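Gretine wire mug rack, black: review after eleven months
Reviewed by Ona Ramanauskas
2025-06-12

I bought this rack last July when we had the kitchen redone and lost the shelf where the mugs used to live. I had been drying them on a folded tea towel, which was never quite dry itself. The rack is a black rectangular base with thin wire loops standing up from it, and the mugs go over the loops upside down.

It came flat in a cardboard sleeve from Stustar. The loops push into the base and there are no screws. Mine went together in a few minutes, although one loop needed a firm shove and has been a bit tighter than the others ever since. The instructions are a drawing on the back of the sleeve, and that is all you need.

Size first, as the listing is vague on it. The base is 270 mm along the long side, measured with my own tape. It fits against the back wall and leaves the front of the counter clear for making tea. If you have sockets low on the wall, check the height of the loops before ordering. Ours just clear.

Standard mugs sit well on it. I have the white ones with black handles from Ganwood and they hang at a slight tilt, one a little lower than the next depending on how you put them on. It looks untidy if you care about that sort of thing. They do drain properly, and the air gets in underneath, so there is no ring of water left inside the rim in the morning.
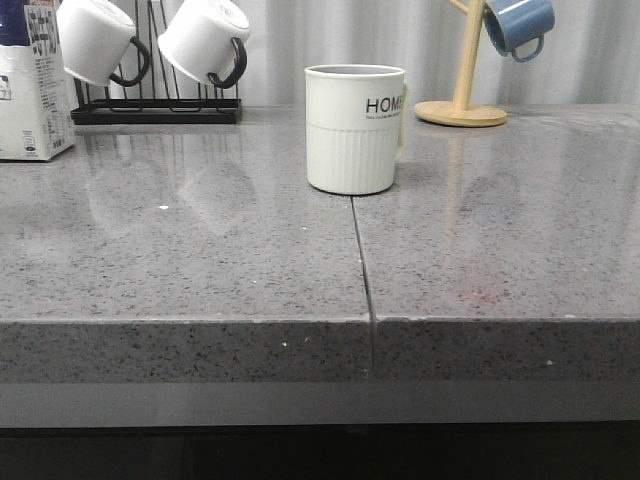 Straight-sided mugs are where I have had to experiment. A wide one will go on, but it takes up room that its neighbour needs, and I usually leave the big one out on the counter for the next cup anyway. Very small espresso cups are no good at all. They slide down to the base and sit there. My neighbour Reet Rozīte has the same rack and uses it for tumblers, and she says they knock together if you put them on in a hurry.

Stability is fair. The rack is light, so when only one end is loaded it can shift as you lift a mug off. Ours stands on polished stone and I added 2 strips of clear rubber under the base, from the odds and ends drawer. It has stayed put since then. I would have expected feet at this price.

The black finish has lasted better than I thought it would. There is a small worn patch on one loop where a handle rubs, and no rust so far. I wipe the base every few days, as water collects on it and we have hard water here, which dries to a white film that shows up on black. Vinegar takes it off. The base has no lip, so if you hang mugs straight from a full washing-up bowl, expect some water on the worktop.

I paid 20 euros. Jankauskaitė do a heavier one with a drip tray for a fair bit more, and if you wash everything by hand for a big household I would look at that first. For the two of us, with most things going in the dishwasher, this one does the job.

Good: drains well, small footprint, easy to put together.
Less good: light, no feet, no drip tray, useless for espresso cups.

Four out of five. I would buy it again, with the rubber strips.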